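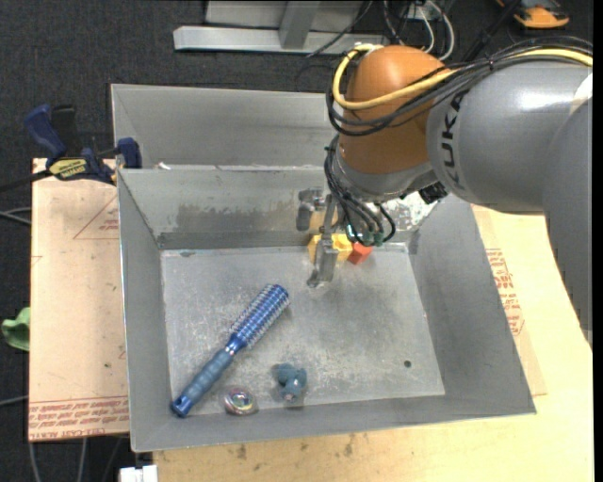

Finishing an online certificate at 47

My last grade came through on a Wednesday at 6:40 in the morning, while I was packing lunches. I passed. The certificate is in supply chain management, five courses, all online, and it took me nineteen months. The program says most people finish in twelve. I'm writing down how it went because I read a lot of posts like this before I signed up, and most of them stopped after the first course.

Some background. I've worked in the shipping office at Furevar for eleven years. I started on the phones and moved into scheduling. I have two years of community college from a long time ago and no degree. When a planning job opened up, I didn't get an interview, and my manager told me the people upstairs wanted to see something on paper. That was a fair thing to say and I appreciated hearing it straight.

What it cost

Each course was $355 if you wanted the graded version. You can take them free, but then you don't get the exams or the certificate. I paid for them one at a time instead of buying the bundle, which would have been cheaper. I wasn't sure I'd get past the first one, and I didn't want to be out the whole amount. Looking back I lost a little money that way and I'd still do it again.

Furevar has a tuition benefit, but it only covers accredited colleges, and the certificate program isn't one. I asked HR twice. The second time I got a different person and the same answer. There was one exception: the fourth course was co-listed with Mondbridge College, so I got that one paid back after I sent in the grade and a receipt. The form was four pages long and asked for my fax number.

I also bought a used desk and a second monitor. The monitor mattered a lot. Watching a lecture and working a spreadsheet on the same laptop screen is miserable.

How I fit it in

I tried evenings first. By 8:30 I was reading the same paragraph over and over, so after three weeks I switched to mornings. I got up at 5 and worked until 6:30, four days a week, plus a longer stretch on Sunday afternoon. The program said to plan on eight to ten hours a week. In the statistics course I needed closer to fourteen.

I kept a log of my hours in a notebook, start time and stop time. The total came to 958 hours. I don't know if that's high or low compared to other students. It included a month when I got almost nothing done because my father was in the hospital. The program let me move to the next session without paying again, which I hadn't expected. You have to ask before the third deadline, though. It's in the handbook, but you have to dig for it.

The courses

The first one was an overview and I found it easy, mostly because I already knew the terms from work. I got a 94 and felt pretty good about myself.

The second was statistics. I hadn't done any algebra since I was nineteen. I failed the first two quizzes. What got me through was going back to free high school math videos for two weeks and letting the course slide while I did it. I finished with a 71, and the passing mark was 70. I checked the math on that several times.

Third was inventory, and this was the one where the work started to connect to my job. We had a long case about a made-up parts distributor called Plavwood, which had a warehouse full of things nobody ordered and was always out of the things people did. We had to set reorder points for 162 items. I did it by hand for the first dozen before I figured out how to write the formula and copy it down. I use that same formula at work now.

Fourth was transportation, which I could have half taught. Fifth was a final project and a proctored exam. The exam software took longer to install than I'd allowed, and you have to show the room with your webcam, including under the desk. Do the practice check the day before.

Discussion boards and grading

I was not a fan of the discussion boards. You had to post once and reply twice every week, and most replies said "great point" and repeated the post. There were 1511 people signed up for my first course, so anything you wrote was buried within an hour.

The exception was a man named Hauke Reinholz, who was in three of the same courses. He ran purchasing for a small company and answered people's questions in full, with the numbers worked out. In the statistics course he set up a call on Saturday mornings and anywhere from three to six of us would show up. I'm not sure I'd have gotten my 71 without those calls. If you sign up for something like this, look for a person like that in the first two weeks, or start the call yourself.

Some of the assignments were graded by other students. This was uneven. One person gave me full marks and left no comments. Another took off points because I used miles. You can appeal, and I did once, and got the points back eleven days later.

Was it worth it

I don't have a clean answer yet. I applied for the next planning opening in September and this time I did get the interview. They asked about the inventory course and I walked them through the reorder points. The job went to someone with more experience, but the manager of that group has since asked me to sit in on their weekly meeting – so I'm at least in the room.

The certificate also counts as a quarter of a master's degree at two schools, if you can get admitted. Without a bachelor's I can't, so that part doesn't help me. I knew that going in, but the ads put it in large type and the admission rule in small type, so read the page all the way down.

What I'm looking at now is finishing the associate's degree I left. Mondbridge has agreed to look at my old transcript and will probably take most of it. Their adviser, Ms. Meinecke, thinks I need seven more classes. The tuition benefit would cover those. I've asked for the list in writing and she said I'd have it by the end of next week.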